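Capítulo 4
O relógio também joga: gerir os últimos minutos

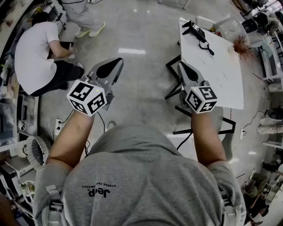
Um leitor da edição anterior escreveu-me a dizer que este capítulo devia vir em primeiro lugar, que um treinador de formação perde mais jogos por gerir mal o fim do que por escolher mal o onze. Fiquei a pensar naquilo durante uma época inteira. Não mudei a ordem (o editor matava-me, e os exercícios do capítulo 3 fazem cá falta), mas reescrevi quase tudo o que vem a seguir.

Começo por uma confissão. No meu primeiro ano como adjunto no Fatgate, eu achava que os últimos minutos eram uma questão de coragem. Quem queria mais, ganhava. Dizia isto aos miúdos no balneário, de peito cheio, e eles olhavam para mim com aquela educação toda. Depois fomos jogar ao campo do Kurgate, em setembro, a ganhar por um desde o minuto 36, e aos 95 levámos o empate num lançamento lateral. Um lançamento lateral nosso! Tínhamos a bola na mão, junto à bandeirola de canto do lado deles, e em vez de a segurarmos ali atirámo-la para o meio, perdemo-la e ficámos a ver a equipa adversária correr o campo todo.

Na viagem de regresso fui a fazer rabiscos num caderno. Queria perceber em que momento é que o jogo tinha fugido, e a resposta não estava no golo. Estava bastante antes, quando fizemos a segunda substituição e o lateral que entrou não sabia se era para subir ou para ficar. Perguntou ao central, o central encolheu os ombros, e a partir daí a linha defensiva passou a ter duas opiniões.

É disso que trata este capítulo: do que uma equipa combina antes, para não ter de discutir quando já está cansada. Vamos ver como se defende uma vantagem curta, como se persegue um resultado sem partir a equipa ao meio e o que se faz com um empate que serve aos dois lados (este último caso é o que me diverte mais, e volto a ele com o Demissie-Liletti, que uso como exemplo até ao fim do livro).

Antes de avançar, convém ter presentes alguns termos.

Tempo útil: o tempo em que a bola está mesmo em jogo. É sempre menos do que parece do banco, sobretudo quando estamos a perder.

Zona de retenção: a parte do campo onde escolhemos guardar a bola. Quase sempre um canto ofensivo, mas há equipas que se dão melhor com a bola no guarda-redes.

Sinal de fecho: a palavra ou o gesto que diz a todos que o plano mudou. Tem de ser curto. O nosso chegou a ter 6 palavras e nunca ninguém o ouviu até ao fim.

Peço-te ainda uma coisa, antes da secção 4.1. Pega no último jogo que a tua equipa deixou escapar e escreve, de memória, quem estava em campo no apito final e que instrução tinha cada um. Se houver vídeo, vê-o só depois. Guarda a folha, que vamos precisar dela no exercício do fim do capítulo.

4.1 Defender uma vantagem de um golo

A primeira tentação é recuar.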